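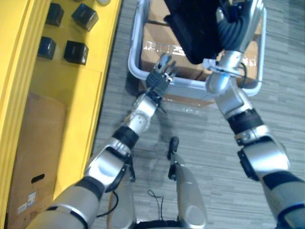
Page last updated: 13 March 2024

Rellthorpe folding polling booth, double

The Rellthorpe is a two-voter booth for parish, borough and general elections, and for referendums. It folds flat and goes up without tools.

Height open: 1,558 mm
Writing shelf: 289 mm deep
Side screens: fixed, full depth of shelf
Price: £153 each, excluding VAT

Each booth comes with 2 pencil holders and a clear pocket on the back panel for the notice to voters. The low shelf for wheelchair users is sold separately – ask for the Trenel shelf when ordering. It also fits the older Janmont booth.

Councils wanting delivery before the May polls should order by the second week of April. Returning officers can hire booths for a single poll, with collection the day after the count.

For hire rates and bulk orders, contact Reda Shehata in the Kodikara elections supplies office.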